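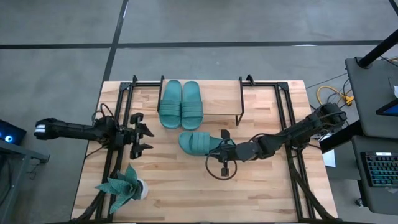
Teal slides on the little rack, two up and one on the table.

Hall and shoes, the June tidy

Quick page this one, promised it ages ago. Shoe storage in a small place near Cladow, mostly slides and slippers because that's what piles up in summer. Put up in the order I sorted them out, so it jumps about a bit. Captions are short, sorry, doing these between other jobs. Click for the bigger size if your connection likes it.

The rack

Thin black metal rods, flat wooden shelf. Nothing to it. Toes down, heels up at the back, side by side. Tried them the other way round at home and they slid forward every time somebody shut the door. The ribs on the straps are what I like best about this style, easy to grab with one finger when your hands are full.

Space left over on the right of the shelf. Leave it! First thing everyone does is fill it with keys and post and then there's no room for shoes.

Width

My own hall rack is 50 cm and takes two pairs of grown-up slides, three if they are small and you don't mind them overlapping. Anything wider and the cupboard door catches. Measure the door swing first, then the wall. I did it the wrong way round and had to take one back.

Odd ones

Always an odd one. Rule here is that a single goes on the rack with a gap next to it and waits there for a week. After that it goes in the Jaber box (old fruit crate, name still on the side, very solid) at the bottom of the stairs. Box gets emptied at the end of the month. Most things find there partner before then.
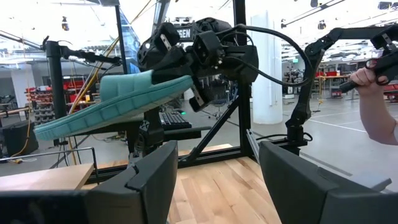 Foam ones are a different job from leather, so a few notes on those. Light as anything, so they get kicked everywhere. Rinse under the tap, quick go round the sole with an old toothbrush, stand them up on the heel to drain. Don't put them on a radiator. Did that once with a pair of green ones and they came out a size smaller and a funny shape, one more than the other.

The grooves are where the grit sits. Same for anything with a patterned side. Warm water and washing up liquid is plenty, the special cleaner I bought is still under the sink with the lid stuck.

Trays underneath

Plasico boot tray, the shallow sort, cut down with kitchen scissors to fit under the rack. Edges a bit rough. Catches sand and the drips on wet days. Tip it out of the back door once a week. A sheet of newspaper does the same for nothing but you have to remember to change it and I don't.

Wood shelves

Wipe, don't soak. Bit of oil in spring if it's looking dry. Pale wood shows black sole marks more than you'd think, a pencil rubber gets most of them off. The rest you stop noticing by August.

Labels

Did labels for the winter shoes only. Cokirov stickers, the plain white roll of 200, still have 128 of them left so you can see how far I got. Wrote on them in biro which has faded, use a proper marker. Slides don't need a label, you can see what they are from the stairs.

Still to do

Hooks for the umbrellas. The high shelf, which is all boxes and one wellington. Polish tins, two have dried out, need to check the rest. Also the mat by the back door, which has had it.

More pictures when the coats are done. If you've got a good way of keeping childrens wellies upright on a narrow shelf leave a comment underneath, clothes pegs work for a day or so and then the pegs go missing. Comments are checked before they go up so it may take until the evening.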